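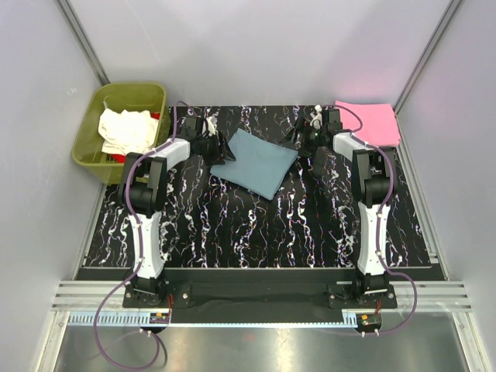 Fouad Ait Brahim

Folding laundry so it stays folded

I get more mail about folding than about anything else on this site, stains included, so let me put down how I do it and you can take what suits you. I fold for five people and I've done it badly for most of my life, so none of this is fancy!

First, the surface. I gave up folding on the bed years ago. A mattress gives under your hands, the cloth slides around, and you end up smoothing the same shirt over and over. A hard, flat top at hip height is what you want. Mine is an old counter we brought with us from the Arnport apartment, 125 cm long, and I wipe it down before I start (crumbs! always crumbs). If the kitchen table is all you've got, use that, and clear the whole thing first, not just one corner.

Keep the basket at the back, off to one side, where you can reach it without leaning over your finished pile. I used to keep mine right in front of me and I knocked things into it constantly. Finished pieces go in the opposite corner, laid flat, biggest on the bottom.

Now for towels and other plain rectangles: long sides together, run your palm down the middle, then fold in half and in half again. Pinch the corners before you let go of anything. If one edge comes out a bit rumpled, open just that last fold and redo it. Don't start over, life is short and the basket is full. 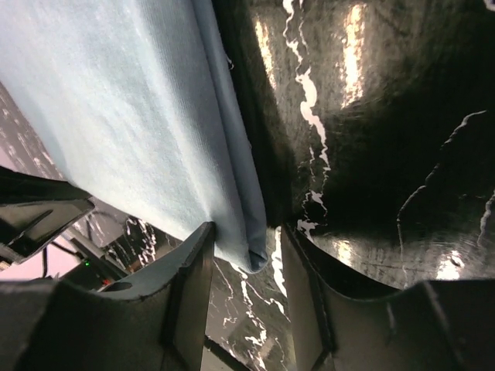 Knits are where most people write to me in despair, and I get it, I ruined a gray sweater from Prativby by hanging it on a wire hanger all winter (shoulders like little horns). Anything stretchy should live folded in a drawer. The trouble starts when you pick it up, though. Take a fine ribbed knit like the light blue one here, held at one narrow strip with the rest hanging on the diagonal, and you can see how it doubles over on itself and the hem starts to curl. So once you've got a knit up off the table, lay it down again, spread it with flat hands and uncurl the hem with your fingertips before you make the first fold. Then sides in, bottom up, done. Don't tug at the ribs to make them line up, just pat them.

Thick sweaters I fold in thirds, and I never stack more than four or they lean.

One more thing, for the people asking about drawer dividers. I bought the Jemex ones in November and they're fine, but a shoebox lid cut down to size does the same job in my sock drawer. My drawers are 21 cm deep inside, so measure yours before you order anything. I didn't, the first time, and that set is now holding seed packets in the garage.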